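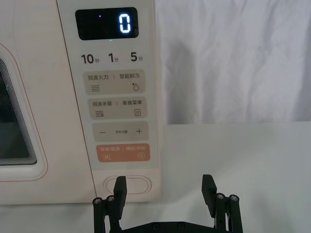 My microwave oven came to me with the apartment in Henport, and for the first weeks I used it only to warm up soup. I can't read Chinese, so the panel was a closed book for me. Then I sat down one evening with a dictionary and learned it button by button. The quick times in the row under the display were the easiest part: 10秒 is ten seconds, 1分 is one minute and 5分 is five minutes. The button 微波火力 | 智能解冻 took me longer. It means microwave power on the left side and smart defrost on the right side, and now I use both almost every day.

I collect on this page the notes I made while learning to cook with it. Maybe they are useful to somebody who has the same kind of panel and the same problem. I am not a cook by profession. I bake bread on weekends, and the rest of the time I want to eat quickly and wash few dishes.

The second button says 微波杀菌 | 美食菜单, microwave sterilization and food menu. I have tried the food menu with rice and with potatoes. The rice was good. The potatoes I now prefer to do by hand, with five minutes, a turn, and then a little more. For the names of the dishes I keep a paper list inside the cupboard door, because I forget them between one time and the next.

My mug from Nimuvby holds 173 ml and needs one minute for milk. In a bigger cup I add ten seconds, stir, and add ten seconds again if it is necessary. Please do not put in a mug with a gold line on it. I lost a nice one from Saarela this way.

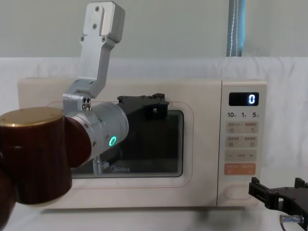 The Midea on the white tabletop, with the door on the left side of the oven.

A compact oven is enough for two persons, in my opinion. I looked at a larger model before, but my kitchen has only 120 cm of free counter and I need a place to cut vegetables too. Before buying any bowls, measure the glass plate inside your oven. I bought a set of 2 Lastik boxes with lids, and the bigger box could not turn around. It lives in the refrigerator now and keeps cheese.

For defrosting I take the meat out of its plastic and put it on a flat plate. Thin pieces are ready much earlier than the middle of a thick one, so I stop the oven and separate them as soon as they let go of each other. With bread I don't use the defrost at all. Ten seconds for a slice, then the toaster.
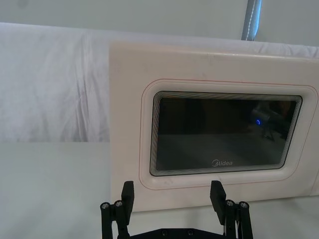
Door and window, with the thin reddish-pink line that goes around the border.

For cleaning I heat a bowl of water with lemon slices for five minutes and leave the door closed for a while after. Then I wipe the inside with a soft cloth. On the window I use only water with a drop of dish soap, and a second cloth to dry it. The panel I clean last, with the plug pulled out, so that I don't start a program by accident.

Next I want to try a steamed egg. The recipe I have asks for medium power, and at least I know now which button that is.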